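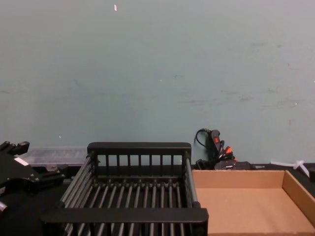 Fig. 1. Bench with rack, shallow cardboard tray and left gripper (open).

Unit 6 handout: Can a machine do the tidying yet?
Automation in Everyday Work, Urnordale evening program
Hamidreza Naseri, July 2025

Read this before the session and bring it with you. The reading from Unit 5 (the Kokeck warehouse study) is still needed for question 4 at the end.

1. What we mean by a chore

In Unit 2 we defined a job as a set of tasks that somebody is paid to finish. A chore is looser. It has no drawing, no part number and often no clear end. Putting things away is the usual case. A person told to "clear the bench" decides what belongs there, what goes in a box, what can be stacked and when to stop. Very little of that is said out loud.

Machines have done well for a long time at work where the part always arrives in the same place and the same position. The press line we visited at Fuchs in Sedville runs this way. Its arm picks up one part and sets it down in one spot, all shift. If the part is turned 17 degrees from where it should be, the line stops and a light comes on. The operators consider this normal, and for that job it is.

Clearing a bench has none of those helps. The roll of tape may be flat or on its edge. It may be in the middle of the table or behind something. The container may have moved since yesterday.

2. The work at hand

The task we will use all through this unit is small on purpose. There is a rack with a floor of rods, a low cardboard tray, and ordinary rolls of tape. Two arms share the table. The instruction might be "put the tape in the tray" or "put the tape on the rack."

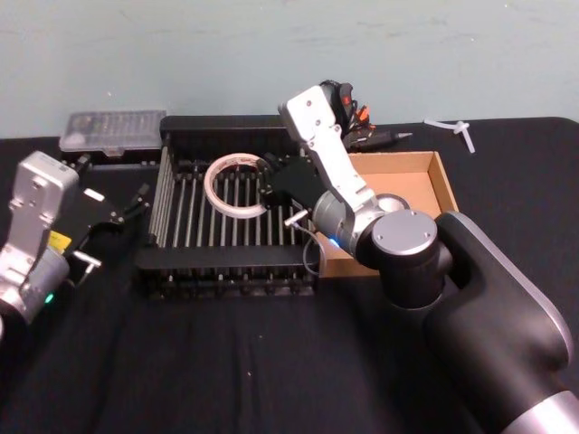
Fig. 2. White tape on the rods of the rack, both arms at the table.

Steps for a single roll, written the way you should write them in your own task sheets:

Find the roll and tell it apart from whatever is near it.
Choose where to hold it (outer edge, or one side of the ring).
Bring the gripper in without hitting the rack or the other arm.
Close on the roll.
Lift it clear of the highest edge on the way.
Move to the target.
Lower and release.
Check that it stayed.

Students often leave out the last step. A machine that does not check will go on to the next roll whether or not the first one is where it should be.

Note that the rack and the tray ask for different things. A flat tray floor will take a roll almost anywhere. Rods have gaps between them, and a roll set down on its edge may tip or roll. The rack rim also has to be cleared going in and coming out.

3. Where it goes wrong

Grasping a flat object. A roll lying flat on a table offers little height to hold. Fingers that come straight down have to straddle it or take one side of the ring. If they stop a little high they close on nothing. If they go a little low they press into the table. 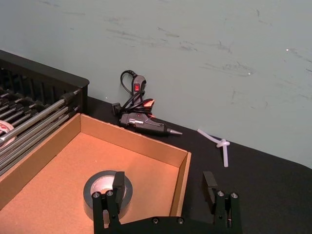 Blocked view. When the hand is over the object, the hand is also in the way. A person fills in the rest from touch and memory. A machine with a poor sense of touch has to rely on what it saw a moment earlier, or on a second view from somewhere else.

Clutter. Cords are the worst kind. They bend, they catch, and pulling one can move something at the far end. Clear plastic is also hard, as it shows what is behind or inside it.

Two arms. Two arms can reach more of the table than one, and one can hold while the other works. They can also collide. Most simple programs keep one arm still while the other moves. This is safe and slow.

4. How to score an attempt

We will use the same scoring as in December. One trial is one roll, from the start signal to the release. It counts as a success only if the roll ends up in the named container and no other object has been knocked off its place. Write down the time even if the trial fails.

For our class exercise, suppose a machine is given 500 trials and succeeds in 235. That is 47 percent. Before you call this bad, ask what the trials were like. If the roll began in the same spot every time, it is bad. If the roll, the tray and the rack were all moved between trials, it is a different result and should be reported separately.
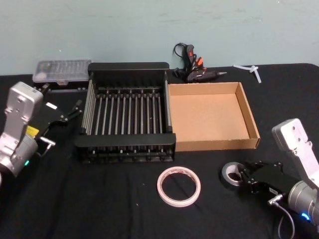
Fig. 3. Masking tape in front of the rack, black electrical tape at the right gripper. The tray is empty.

Also compare with a person. Time a classmate on the same task. Most people need only a few seconds a roll and can talk while doing it.

5. So, can they do it yet?

For one known object and one known container, often yes. For a whole bench of mixed things, with no one standing by, my answer for this course is not reliably. You may disagree in your paper, but give numbers and say how the trials were set up.

6. Questions for the session

1. Write a task sheet for moving the masking tape in Fig. 3 to the tray. Which arm would you use?
2. Would your sheet change if the target were the rack?
3. A shop owner will accept a machine that succeeds 80 percent of the time if a worker fixes the rest. What does the worker's day look like?
4. Which of the problems in section 3 also appear in the Kokeck reading?

Written answers to 1 and 3 are due at the start of Unit 7, one page each.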